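# How to run an open day demo with the hand-held gripper

This guide is for colleagues who will show our work to visitors at Stinomholm. I wrote it after the open day in May, when I was responsible for the gripper station for the first time. English is not my first language, so if a sentence is not clear, please ask me and I will write it again.

The guide covers the hand-held gripper station only. For the wheeled robot there is a separate checklist, kept by the Istside group. Please do not mix the two, the steps for charging are different.

## What you need

- two hand-held grippers, one for the guest and one as a spare
- one dark cloth, large, for the folding task
- the bench
- the diffuser on its stand
- a laptop with the Kamel viewer installed
- a box of wet wipes for the handles
- printed consent forms and pens (more pens than you think)
- colored tape for the floor

The spare gripper must be the same version as the first. In May I took an older one from the shelf and its fingers opened less wide. A guest changed from one to the other in the middle of a task and was confused, and so was I.

## Step 1. Decide what the guest will do

Choose one task and keep it for the whole day. I used the cloth. The guest takes one corner with the gripper, lifts it, brings it to the opposite corner and lets go. This sounds very easy. With your own fingers it is easy. With two stiff fingers you cannot feel the edge of the cloth, and most people pick up two layers or none at the first try.

I also tested a task with bottles before the open day. I do not recommend it for visitors. They become careful and slow, and the queue grows. The cloth can fall on the floor and nothing bad happens, so people are braver with it.

Keep the task short. If one guest needs more than 5 minutes, the people behind go away to look at the robot and do not come back to you.

## Step 2. Prepare the place

Do this the evening before, if you can. On the morning itself there is always somebody who needs your table.

1. Put the bench so that its back is toward the walking path. Guests with small children like to sit there and wait.
2. Place the diffuser beside the bench. Turn its face a little, so that it does not shine directly to the camera.
3. Mark with tape the line where the queue starts.
4. Lay the cloth over something soft. A hard table edge makes a fold, and guests follow this fold like a ruler, and then you do not see how they really work.
5. Walk from the entrance to your station with the gripper in your hand. If you hit anything with your elbow, move it.

Be careful with the light. The ceiling lamps at Stinomholm are strong enough for recording, but a guest who leans over the cloth makes a shadow exactly where the fingers close. The diffuser helps with this. Start the viewer, hold your own head over the cloth and look at the screen. If the middle of the cloth becomes nearly black, move the stand and try again.
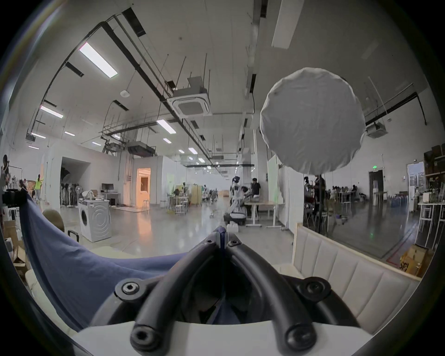 *The gripper, the blue cloth and the bench, with the wheeled robot in the background.*

## Step 3. Check the gripper

Check it before the doors open and again after lunch.

- Open and close the fingers ten times. They must move without a jump.
- Try every bolt with the hex key. Do not use force. You only want to know if one became loose.
- Wipe the camera window with the dry cloth, never with the wet wipes. They leave lines.
- Make one test recording and play it back to the end. Do not trust the green icon in the viewer. It shows that the recording has started, and it says nothing about whether the file was saved.

I make the test recording longer than a real one. The old memory cards sometimes stop when they have been writing for a while, and with a short test you will not find this.

## Step 4. Explain it to the guest

This was the most difficult part for me. In the beginning I talked about policies and trajectories, and people were polite and understood nothing. After some groups I changed to the following words, and you can use them too:

"This is a robot hand, but you are the arm. You do the job with it, and the camera remembers how you did it. Later a robot with the same hand can learn from the recording."

Then give them the gripper. Do not explain more before they have tried. The good questions come after the first corner has slipped away.

Show the grip once, slowly. The guest should hold the handle like a watering can and keep the wrist straight. Small people can use two hands. For left-handed guests there is no change, only tell them to stand at the other end of the cloth.

Before you press record, the form must be signed. If the guest does not want to sign, this is completely fine – let them try without recording. Say this in a friendly way and do not make a face. For children, a parent signs.

## Step 5. Record and play back

1. Ask the guest to stand with both feet behind the tape.
2. Press record and say "please start."
3. Be quiet. I know that it is hard. When you give advice during the task, the guest looks at you and the hand moves away from the cloth.
4. When the cloth is folded, or when the guest gives up, say "thank you" and stop the recording.
5. Open the file in the viewer and play it at double speed.

The playback is what people remember. They see their own movement from the hand's side, and it looks very different from what they felt. Many laugh. One older gentleman wanted to see his attempt three times and then asked if he could do a better one. I let him, there was no queue at that moment.

Failed attempts you keep also. Mark them with the letter F in the viewer and do not delete them. The training group sorts them later.

## Questions you will hear

**How many recordings do you need?**
For the cloth task we asked for 2,000 before the first training, and for the next one the plan is 3,000. I say these two numbers and then I add that it depends on the task. People are satisfied with this.

**How many do you have?**
Look in the viewer in the morning and write the number on a piece of paper. In May we had 625 good ones at the start of the day.

**Can the robot do it already?**
Say the truth. At the time of the open day it could pick up the corner, but it often missed the second step. Guests do not mind to hear this. They mind more if you say yes and the robot then fails before their eyes.

**Will it take my job?**
I have no perfect reply. I tell what we work on, which is folding and sorting for the Wallden project, and I tell who does this work at present and what they asked us for. Please do not make jokes with this question. Some people ask it seriously.

**How much does the gripper cost?**
We do not give prices on open days. Send them to the information desk.

## Working next to the robot station

The robot and your gripper are in the same hall, and groups move between them without a guide. Agree with the robot operator on the order. We found it better when visitors come to the gripper first. When they have tried the folding by themselves, they watch the robot with much more patience.

Agree also on a sign for stopping. We used a raised hand and the word "stop," spoken loudly. The robot operator stops the machine first, and only then asks why. You must not cross the robot's area to bring somebody a form or a pen, also when it stands still.

The noise in the hall is higher than you expect when two groups are there. Speak to the person nearest to you and let the others come closer.

## Step 6. Close the station

- Copy all recordings from the laptop to the shared drive. Count the files on both sides.
- Compare the forms with the recordings. A recording without a form must be deleted the same evening.
- Charge both grippers with the fingers open. If they stay closed for the night, the pads get a flat place.
- Shake out the cloth and fold it by hand.
- Remove the tape from the floor. After some days it leaves glue.
- Write in the log what broke, what was missing and what guests asked that you could not reply to.

My own log from May has a full page about pens.

## Common problems

**The viewer shows a gray picture.** The cable is not fully in. Press until you hear a click, then restart the viewer. It does not find the camera again by itself.

**The cloth slips out every time.** The pads are dusty. Clean them with a little water and let them dry before the next guest. If it still slips, take the spare and put the first one away with a note on it.

**The guest squeezes very hard.** Tell them to close until the fingers touch the cloth and then only a little more. Do not take their hand to show it, show on the spare.

**Two recordings have the same name.** This happens when you press record twice quickly. Rename the second one immediately, with the number from the form. In the evening you will not know any more which is which.

**The playback is too jerky to show.** Close all other programs on the laptop. If this does not help, play it at normal speed and show only the first part.

If you want to practice before the next open day, write to me and we can go through one full round in the hall. It is best after 4 p.m., when the benches are free.

Ustyna Melnychuk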